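Why Do Tables Have Wavy Lines?

Put your face close to a table with a wood look and you'll see thin lines running all over it. I love those lines! People call them grain. In real wood, they come from the way a tree grows, a new ring every year. Saw a trunk into long boards and the rings show up as stripes and waves. (If you counted 29 rings on a stump, that tree was 29 years old.)
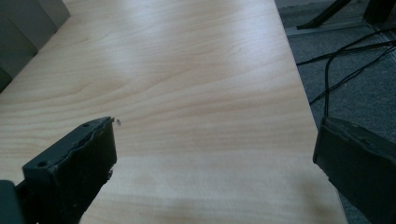

Is It Real Wood?

Sometimes, and sometimes it's laminate — layers of paper and glue squashed together into a hard sheet. The top layer of paper has a picture of wood printed on it. Sneaky! It's smooth, so crumbs can't sink in, and one wipe sends them flying.

Smears are a bit more stubborn. When a spill dries, the water floats off into the air and the sticky stuff stays behind in a thin little patch, so thin that you may still see the grain through it.

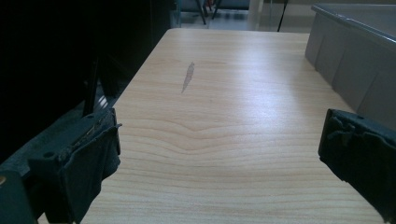 My favorite trick is to lay a damp cloth on top and sing one whole song before I wipe. The water soaks into the dried bits and makes them soft again. Then I dry the table with a towel and look at it from the side, with my nose nearly on it, and if I spot a dull patch I sing the song again.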